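Cutting mats under play food - anyone else?
Posted by Moushumi Roy, Saturday

We've got the toy bakery bits out again and I've put the green gridded mat down with the pink bowl on it.
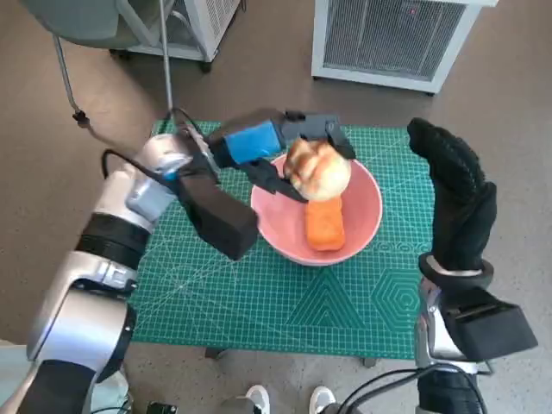

I paid 8 quid for mine and it wipes clean lovely. Would you go bigger?

pollock_2: Waste of a good mat, sorry. A tea towel does the same job.

Moushumi Roy: Tea towels slide about though!

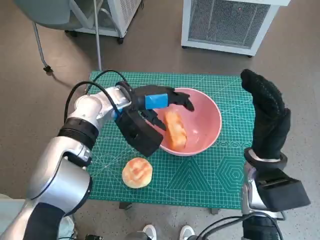 Toy bread in the pink bowl, bun on the mat

domisero: I'm with Moushumi - I like the grid. Sort your shelves first though, then you'll know what size fits.

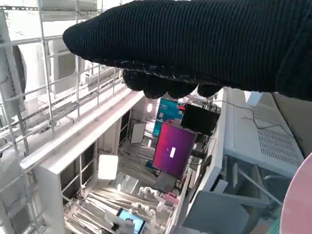

Mine live in a wire rack and I'd never go back to boxes.

pollock_2: Still say tea towel.

Recent threads
Dekano storage tubs
Foveck play kitchen, 500 piece set
Search this forum Go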